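Getting Tape Residue Off Stone Counters

Kitchen and Workshop Notes — Surfaces

Most adhesive left on a stone counter can be removed without a strong solvent. The method depends on two things: what the counter is made of, and what the adhesive is. Work out both before opening any bottle.

Marble is mostly calcium carbonate, and acids etch it. Vinegar, lemon juice and many bathroom cleaners will leave a dull spot that no amount of wiping removes. Granite stands up to mild acid much better, but the sealer on it may not. A stone-look counter may be laminate or a resin product, and strong solvents can cloud either one. If the material is unknown, treat it as marble.

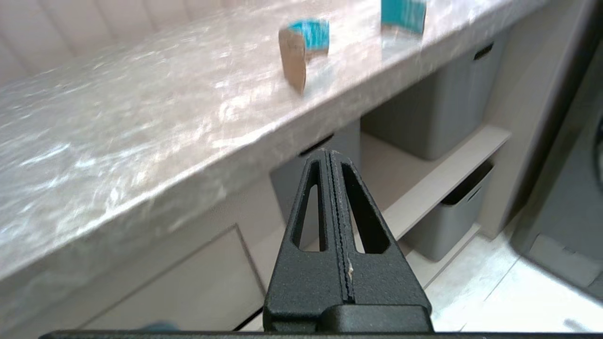

Reading time: 5 minutes

Identify the adhesive

Painter's tape and general-purpose colored tape usually carry a rubber or acrylic adhesive. Fresh residue is soft and rolls up under the thumb. Old residue has hardened and comes off in flakes. Duct tape leaves a thicker layer, often with threads in it. Double-sided carpet tape is the worst of the group and may need a second treatment.

Dry removal

Start dry. Pull any remaining tape back on itself at a low angle, slowly. If it tears, lift a new edge with a plastic scraper and pull from the other side. The Brerner nylon scraper has a straight edge and a corner fine enough for this. Do not use a razor blade on marble. On polished granite a new blade held nearly flat is acceptable, though a nick in the blade will leave a line.

Residue that is still tacky can often be lifted with a fresh piece of the same tape. Press it down hard and pull it off fast. Repeat with clean pieces until nothing more transfers.
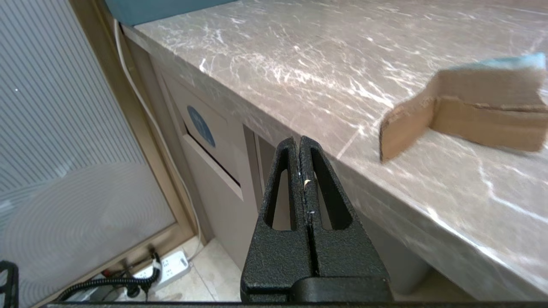 A hair dryer on its low setting helps with old residue. Hold it 7 inches from the surface and keep it moving for two minutes, then scrape while the adhesive is warm. Resin counters should get less heat than that, and a seam should get none, as the seam filler softens before the adhesive does.

Wet removal

Mix a few drops of neutral dish soap into warm water. Soak a folded cloth, wring it out, and lay it over the spot for five minutes. Wipe, then scrape again. This takes care of most water-based acrylics.

For rubber adhesives, use mineral spirits or isopropyl alcohol on a white cloth. Test first on a hidden part of the counter, such as the strip behind the faucet. Put the solvent on the cloth and keep it off the stone itself. Open a window and turn off any gas burner, including the pilot light on older ranges.

Cooking oil softens adhesive but soaks into unsealed stone and leaves a dark ring. Citrus removers have the same fault, and some are acidic as well. Ratwood 951 is sold as stone-safe; the label still calls for a patch test.

Rinse with clean water and dry with a towel. Check the seal by leaving a spoonful of water on the cleaned area. If the stone darkens under it, reseal.

Comments

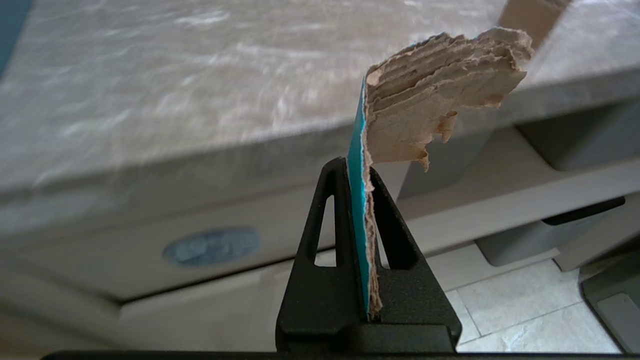
Amnuay Khamphan: The alcohol worked for me on granite, but it took the shine off the topical sealer in a patch the size of a coin. I had to strip that section and recoat it. You might say which kind of sealer you mean — a penetrating one would probably have been fine.

Reply from the editor: Correct, the warning applies to topical coatings. The section on wet removal will be changed to say so.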